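How I Get Deodorant Marks Out of White Tees

I used to toss a shirt the minute the underarms went yellow and stiff. Then my neighbor Kayode Okoro talked me into trying a soak first, and I've been doing it his way ever since (with a couple of tweaks of my own!).

Turn the shirt inside out. Mix a spoonful of baking soda with a little dish soap and enough water to make a paste, then rub it into the marks with an old toothbrush. Go easy around the seams. Leave it for nearly 9 hours. I just do mine before bed.
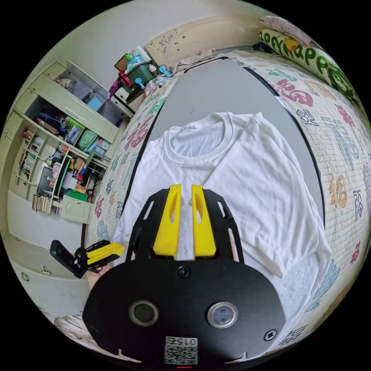
White crew neck tee, laid out flat.

Rinse in cool water and wash as usual, but skip the bleach. It made my marks darker, and I lost a good shirt that way.

Check the underarms before you dry it. If you still see yellow, do the paste again, and keep it out of the dryer until you're happy with it. My worst one took three rounds over most of February, and I still wear it to mow the lawn.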